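Chapter 8
Mixed Small Goods: Description, Classing and the Shared Bin

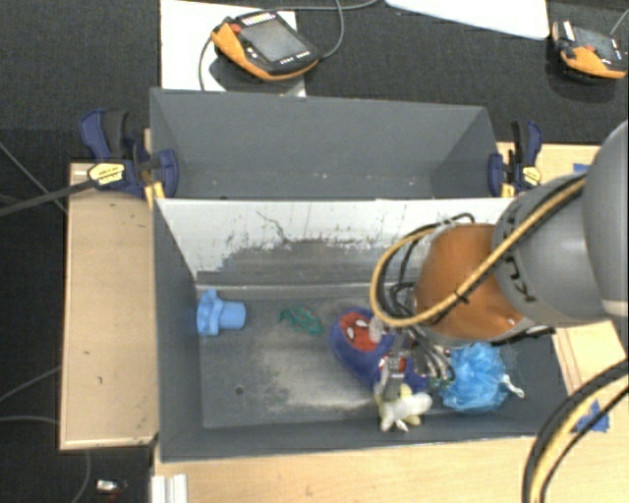
Department of Reuse and Household Materials, Ornoma Technical College, Droltville Campus

Course text for Sorting Practice II. Chapter revised by Halvard Kvam, 2019-02-14.

8.1 Scope of the chapter

The preceding chapters dealt with goods that arrive in a single class: folded textiles, paired footwear, boxed games, kitchenware. Such goods can be received, counted and shelved by one rule. A large share of what reaches a sorting floor does not come in that condition. It comes as small articles of unrelated material and purpose, placed together in an open container with no packing between them. In this book the term mixed small goods is used for such a load, and the term shared bin for the container that holds it.

The gray bin in Figure 8.1 will serve as the reference load for the chapter. It contains a child's slipper in blue-purple with a Spider-Man design, a small plush toy in white and pale yellow, a bright blue mesh bath pouf with a white cord loop, a light blue plastic piece with a lobed head and a short stem, and a small flat green toy with touches of red. The load is light, and every article in it is of a familiar household type or size. It nevertheless raises most of the questions that a sorter must settle in a full bin, and the student should refer back to it as each term is introduced.

Three topics are excluded. Cleaning is treated in Chapter 9. Pricing is treated in Part III. Electrical articles, even very small ones, belong to Chapter 11 and should be removed from a shared bin before the methods given below are applied.

8.2 Shape behavior

Sorting by name ("toys," "bath," "shoes") is adequate for a shelf label and poor for the bin itself. At the bin, what matters first is how an article holds its shape when it is lifted, pressed or set down. Four classes are used.

Rigid articles keep their outline under ordinary handling. Molded plastic pieces are the usual case. A rigid article can be judged from one side only if its form is known; an unfamiliar one must be turned.

Semi-rigid articles have a firm part and a yielding part. Slippers and light shoes fall here as a rule, the sole being firmer than the upper. The two parts respond differently to the same pressure, and an article lifted by the yielding part will tend to swing until the heavier part hangs below.

Compressible articles give under pressure and return when released. Plush toys with fiber filling are the standard case. Recovery is rarely complete in older stock, and the degree of recovery is a useful sign of the state of the filling.

Open articles are made largely of air. The bath pouf is the clearest example in common stock: a long tube of netting gathered at the center and tied, so that the ruffles stand out into a rounded mass. Its apparent volume may be many times the volume of the material. Netting also catches. A pouf that rests against a rough edge, a hook or the teeth of a comb may bring the neighboring article with it.

The classes describe behavior and carry no judgment of worth. A rigid article is not better stock than an open one. Students coming from retail often read the list as a ranking, and it should not be used as one.

8.3 Overlap, contact and separation

Articles in a shared bin stand in one of three relations to each other.

Two articles are in overlap when one lies wholly or partly over the other. They are in contact when they touch at the sides with neither resting on the other. They are separated when bin floor can be seen all the way between them.

In the reference load the slipper, the plush toy and the pouf form a cluster. The light blue plastic piece lies apart from it, against the left wall, with the green toy between that piece and the slipper. A sorter describing the bin for the record would therefore write one cluster and two separated articles, and would then describe the cluster. The order is fixed for all records in this course: cluster first by location, separated articles after, walls and floor last.

The relation called contact is the one most often recorded wrongly. From a single position, an article that stands a little in front of another may look as though it touches it. Where the point of contact cannot be seen, the entry should read "near" and nothing stronger. The same caution applies to hidden portions. If part of an article is covered, the record gives the portion seen and leaves the remainder open. A slipper of which one end is visible is entered as a slipper; its size, the state of its heel and the presence of a matching slipper are all entered later, when it has been taken out and examined.

8.4 Identification of partial and uncertain articles

A shared bin will usually hold at least one article that cannot be named on sight. The light blue piece in Figure 8.1 is of this type. Its form can be stated: a lobed, knob-like head and a short cylindrical stem. Its use cannot be stated from form alone. It might be complete in itself, or it might have come from a larger set.

The rule is to describe before naming. The entry gives color, material where known, and form, in that order, and the name field is left blank. An entry such as "light blue, plastic, lobed head with short stem" can be matched later against an incomplete set. An entry such as "toy part" cannot. In a practice exercise held at the Droltville campus one September, students were given 30 unnamed pieces and asked to match written entries to them. Entries that described form were matched in most cases. Entries that offered only a guessed name had to be set aside as a group.

Thin flat articles need separate mention. A flat toy with narrow openings, such as the green one in the reference load, has little height above the bin floor and is easily passed over when taller goods lie nearby. It is also the article most likely to remain in a bin that has been entered as empty. The hand should be passed over the whole floor, corners included, before a bin is released.

8.5 Licensed designs and mixed audiences

Many small goods for children carry a character from film, television or comics. The character is recorded after the article and never in place of it: "slipper, child's, Spider-Man," not "Spider-Man." The reversed form looks shorter and causes errors at retrieval, where slippers, lunch boxes and pillowcases with the same design are returned under one search term.

Goods for children and goods for the bath are to be placed in different outgoing bins even where they arrived together. The separation concerns hygiene and is discussed under netting and sponge in Section 9.4. For the present chapter it is enough to note that a pouf is classed as a personal bathing article in all cases, whatever its color and whatever lay beside it.

8.6 The bin as a working surface

The container is part of the load. Its floor and walls bear on the goods, and its condition should be noted with theirs.

Gray bins show wear in two ways. Scuffing leaves pale patches, often dusty in look, and these tend to gather where goods are set down most often. Scratches are narrower and may be dark or light depending on what made them. The bin in Figure 8.1 shows both: a broad pale patch near the center of the floor, and a back wall that is whitish above, with dark scratches and ragged gray patches below. Wear of this kind is recorded as surface wear. It does not by itself take a bin out of service.

Roughness is the practical test. The back of a gloved finger is drawn along each wall and once across the floor. If the glove catches, netting and plush will catch as well, and the bin is restricted to rigid goods until the surface has been dressed. The Todlow pattern of bin record, which this book follows, has a single box for the result, marked S for smooth or R for rough – intermediate grades were tried and dropped.

Holes are entered with their position. A small round hole in the floor is of no consequence to a slipper and of some consequence to beads, buttons and game pieces. The sorter compares the hole with the smallest article in the load and notes whether the article could pass.

8.7 Terms introduced

Mixed small goods; shared bin; rigid, semi-rigid, compressible and open articles; overlap; contact; separation; surface wear.

8.8 Preparation for the first practical

The first practical is held in the Abdel Hamid Room. Each bench has one shared bin, a pad of Todlow record sheets and 15 blank tags. Read Sections 8.2 and 8.3 again before attending, and bring thin gloves that fit closely at the fingertips. The full glossary begins on page 51 of the workbook.

Section 8.9 takes up the order of removal, beginning with separated articles against a wall.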